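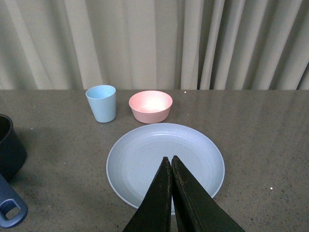 Figure 1. Cup, bowl and plate on the speckled counter.

Search this site Search

ONE POT, ONE COUNTER: DOES THE SHORT KITCHEN LIST WORK?
Home and Consumer Studies, student project report
Boglárka Kelemen, Hugo Herrero, Benito Palacios
Jul 31, 2022

1. Background

The Flesitano student housing handbook tells new residents to bring one pot with a lid, one plate, one bowl and one cup. According to the handbook, this is enough for "everyday meals" and keeps the shared counters clear. We doubted both claims. The handbook doesn't say who came up with the list or whether any of them had cooked from it.

We sent a short questionnaire to 300 residents of the Werine and Durkia buildings in January and got 164 back. Most of those who answered said the list was fine. We don't put much weight on that. The question was "Is the list sufficient?" and a person who eats in the cafeteria all week can tick yes as easily as a person who cooks. Boglárka wanted to rewrite the question and send it again, but we had already used our one mailing.

So the rest of the project was about the counter itself, and about one plain task: cooking corn on the cob and getting it onto a plate.

2. What we looked at

We wanted to know where each item sits before, during and after cooking, and what gets in the way of what. We left out taste and cooking time. Our supervisor, Aitana Echevarría, suggested adding a cost comparison with a larger set. We started one and dropped it, as the prices we collected came from two shops that didn't sell the same sizes.

3. Space on the counter
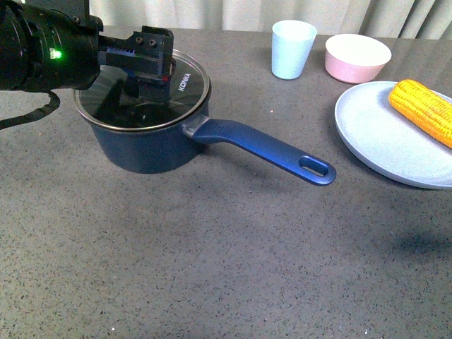 Storage advice usually treats a pot as a circle. You measure across the top, add a bit, and that is the room it needs. The handbook does it this way in its shelf diagram, and so did Hugo in our first floor plan, which we later threw out. With a saucepan the handle sets the size. The blue one has a long handle that runs out diagonally over the counter, and whatever stands near it has to stay outside the handle's reach as well as clear of the body. There is a hanging hole in the end, and a hook on the wall would help between meals. It does nothing for you while the pot is on the counter, which is when the space is short.

The handbook also says nothing about which way to point the handle. We tried four positions on paper. Pointing it straight toward the cook took up the least width and was the one we liked least, as it puts the handle where sleeves and elbows pass. We ended up with a diagonal, and we can't claim that we proved it is better.

4. The lid

The lid was the item that changed our minds most. On the list it doesn't count as a thing of its own. It comes with the pot. Once it is off, though, it needs a flat place nearly as big as the pot does, and our floor plan hadn't given it one. Glass with the knob up looks tidy enough, and you can see the counter through it, but you still can't set a bowl there. Benito argued for resting the lid on the plate. That works until the food is ready and you want the plate.

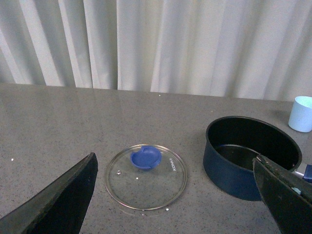
5. The corn task

Corn seemed a fair test of "everyday meals" because it is cheap and needs no chopping, so the missing cutting board wouldn't spoil the result before we began. It has one awkward point, and that is its length. A wide pot lets an ear lie down. A narrower one leaves it leaning or standing, and then the lid may not close. The handbook gives no pot size at all, so two residents could follow it exactly and end up with pots that behave very differently.

The list also has no tongs on it. We asked Vasilică Surdu, who manages the Ghoneim kitchen, how residents lift hot food out of deep pots, and the answer was "with forks, badly." 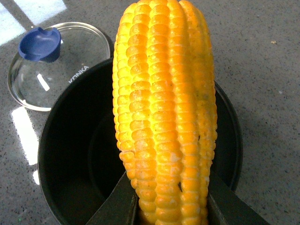
A fork will hold an ear of corn if you get it into the end of the cob, but that is a skill, and a list for beginners shouldn't depend on it. We would add tongs before a second plate or a bigger bowl.

6. Limits

Our corn task says very little about soup, rice or pasta. We looked at one counter, and three students agreeing with each other is weak evidence. Hugo still thinks the list is good enough for a first term. Boglárka and Benito would accept it with two changes: a stated pot size, and tongs. The floor plan with a space marked for the lid is in Appendix 2.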